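Does anyone read the noticeboard? A term of watching people walk past it

Nnamdi Omoregie
Project partner: Branislav Kubíček
Handed in 2023-12-07

How we ended up with this topic

We wanted to do something on the bus station at first, but Ullosbridge bus station said no to us hanging about with clipboards, so that was that! Branislav then pointed at the big cork noticeboard outside the library and said he'd never once seen anybody stop at it. I was sure he was wrong. We argued about it the whole way to lunch and by the time we'd eaten we had a project, which is probably not how the handbook says you should pick one, but there we are.

The question we settled on was: how many people going past a public noticeboard slow down or stop, and does it change if you change what's on it?

What we did

We sat on the bench opposite (cold, bring a cushion) and did 50 sessions between us, mostly over lunch and in the late afternoon when the evening classes come in. One of us made a pencil mark for everybody who passed, a second mark if they turned their head, and a ring round it if they stopped walking. We tried an app for it called Flindeo but my thumb kept hitting the wrong button and we lost a whole lunch's worth, so pencil it was from then on.

For the first half we left the board just as we found it. For the second half we got permission from the library to tidy it. We took down anything out of date, gave every notice a bit of space round it and put the headings in thick marker. I'd like it on record that one poster for a guitar for sale had been up for over 365 days. I rang the number and the guitar had gone ages ago, lovely man though, we chatted for ages about strings.

What we found

In all we counted 2235 people going by. Before the tidy-up hardly anyone stopped, and I have to hand it to Branislav, he was closer than I was. Most people who did stop were waiting for someone and would have read the back of a crisp packet. After the tidy-up more heads turned, and some 60 people properly stopped, which was a lot more than in the first half. A few took a picture of a notice on their phone, and we hadn't got a mark for that, so we squeezed in a little P.

The notice that did best by a mile was the one for Okeke, the Saturday cooking club. It was handwritten on yellow paper and only had five words on it. The worst was a very smart printed one for Pamix, the student printing shop, and I felt bad about that as they gave us our paper at half price. It had tiny writing and the phone number was right down at the bottom where you'd have to crouch.

Things that went wrong

Groups were a nightmare. If four friends go past and one of them stops, the other three stop as well, and are they reading it? We ended up ringing all four and writing G next to it, but we only thought of that after the first few sessions, so the early sheets are a bit wobbly. We also never agreed what a head turn was. Branislav wanted the chin to move and I was happy with eyes. We compared our sheets for the same lunch once and mine was a good bit higher, so after that he did all the head turns and I did everything else.

And the weather! When it rains people put their hoods up and march, and you could pin a fifty pound note to the cork and it would still be there at teatime. We had more rain in the second half, so if anything the tidy board did better than our numbers make it look. I can't prove that, it's just what I think from sitting there.

What I'd do next time

I'd start in February when the new courses are advertised, as there's more that people want to know. I'd try one other board as well, maybe the one by the canteen, so we weren't leaning on a single spot. And I'd ask people what they remembered, because stopping in front of a thing and taking it in are different, and we only measured the first.

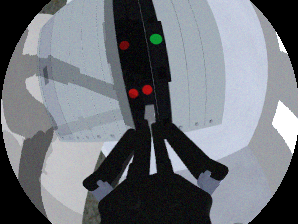
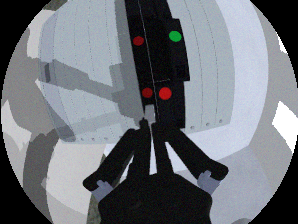
Thank yous

The library for letting us loose with the drawing pins, the guitar man, and Branislav for the flask. Our tally sheets are in the blue folder if anyone wants to check my adding up, and the G sheets are clipped together at the back.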